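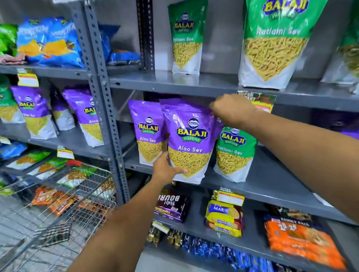

Photo: Wondby course media collection

Introduction to Tabletop Game Design
Handout 6: Turn Structure, Tempo and the Tournament Clock

Required before the next seminar. Students should bring a printed copy and their own design journal.

1. Purpose of this handout

The previous handout dealt with components and the cost of producing them. The present one concerns time: how a game divides it among players, how much of it is spent waiting, and what happens to a design when an organizer places a clock beside it. Two games from the teaching library, Steluvik and Lobo, are used throughout. Students who have not yet played both should sign them out before reading sections 4 and 5.

2. Terms

Turn. The period in which one player has the right to act. A turn may be interrupted, but the right to act returns to the same player once the interruption is resolved.

Round. A complete cycle in which every player has had the same number of turns. Some designs have no rounds, and students should say so plainly in their written analysis when this is the case.

Phase. A division of a turn or a round in which only certain actions are allowed.

Tempo. The rate at which meaningful decisions reach each player. Tempo is a property of play at the table and cannot be read off the rulebook alone.

Downtime. The time in which a player has no decision to make and no useful planning to do. A player who is planning is not in downtime, even if another player is acting.

3. Four common turn structures

Whole-turn alternation. One player moves everything, then the other player does the same. The rules are short and the structure is easy to teach. Its weakness appears as forces grow larger. A player may lose a large part of an army before making a first decision, and the wait between turns becomes long.

Alternating activation. Players take turns moving one piece or unit each. Downtime falls sharply. The designer must decide what happens when one side has more pieces than the other, as the larger side will otherwise finish the round with several uncontested activations.

Initiative order. Pieces act according to a printed or rolled value. This gives the designer a further quantity to balance, and it allows slow, powerful pieces to feel different from quick, weak ones. It also adds bookkeeping. Ties need a rule that can be applied without discussion.

Simultaneous planning. All players choose in secret, then reveal and resolve. The planning phase is shared, so total playing time is less sensitive to the number of players. Resolution must be strictly ordered — any gap in the order will be found at the first competitive event.

4. Worked case: Steluvik

Steluvik is a two-player skirmish game using alternating activation. Each side spends up to 1,000 points on its force. The rules set no lower limit on the cost of a single piece, and a player may therefore bring many cheap pieces to a match against a few expensive ones.

In the first edition this was the main source of complaint. The player with more pieces could move unimportant ones early, wait for the opponent to commit, and act last with the pieces that mattered. The second edition introduced a pass token. The player with fewer pieces receives one token for each piece of difference and may spend it to decline an activation.

Students should note two effects of this change. The advantage of numbers was reduced without altering the cost of any piece. The number of decisions in a round went up, because spending or keeping a token is itself a decision, and rounds became longer.

5. Worked case: Lobo

Lobo is a card-driven racing game for three to five players, with simultaneous planning. Each player programs three cards, and all cards are resolved in the order of their printed numbers. The deck contains 171 cards and no two share a number, so ties cannot occur.

The cost of this solution is paid in learning. New players cannot judge whether a given number is high or low until they have seen a fair part of the deck. The publisher later printed a colored band on each card to show its place in the range. It is a small change to the graphic design, and the rules were left as they were.

6. Play under a clock

The Brorkau log sheets, available from the course shelf, record match lengths for Steluvik under the second edition rules. The set covers 1,135 matches. In this set, 38 ended when time was called and were decided on points.

A low share of timed-out matches does not by itself show that a time limit is harmless. Players who know the limit will choose forces they can handle quickly. A design that is tested only by people who have adapted to the clock will appear faster than it is. When reading the sheets, look at the size of each force before drawing any conclusion about its speed.

A clock also changes the value of being ahead. If the leader gains by delay, the rules or the event document should state how slow play is to be handled, and by whom.

7. Assignment

Choose a published game with a fixed turn structure. In no more than two pages:

Identify the structure, using the terms in section 2.
Record one complete game, noting the start and end of each player's downtime.
Propose one change that would reduce downtime, and state what the change would cost in rules length, bookkeeping or components.

Changes that only remove pieces or shorten the game will not receive full credit. The written rule should be in a form that could be placed directly into the rulebook. Attach the timing record as an appendix; it does not count toward the page limit.

Drafts are discussed in seminar. Final versions are due at the first meeting in February.

Handout revised Dec 3, 2020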